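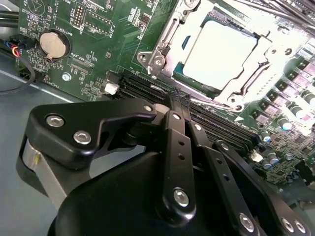

Wivovley Bench Hardware | Server Boards and Parts

Practice Server Board, Single Socket
Item 214

A full-size server motherboard sold for bench practice. Use it for seating memory, fitting and removing a processor, and learning the layout of a board before working on a live machine. Boards are pulled from retired servers, checked for bent socket pins and sold without a chassis, power supply or cooler. They are not sold as working spares.

Included: board, one processor, printed part map.
Memory: not included. Practice modules are listed separately as item 54.
Price breaks start at 8 boards. Call the Studdale counter for a quote.
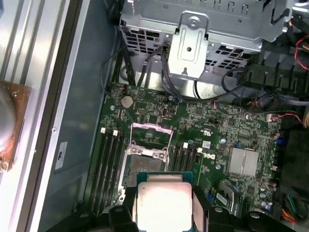

Processor fitting is the job most buyers want this board for. Remove power and ground yourself first. Open the load frame all the way and hold the processor by its edges, keeping fingers off the contacts underneath. The socket has a bank of memory slots on either side, so there isn't much room for a wide grip. Line up the corner mark, lower the processor straight down and let it sit under its own weight. Do not push. Close the frame only when the processor lies flat.

The coin cell on the board is not guaranteed to hold a charge. Replace it if you need saved settings.

Ships from Studdale in an antistatic bag and double-wall carton. Returns accepted if the socket pins are undamaged.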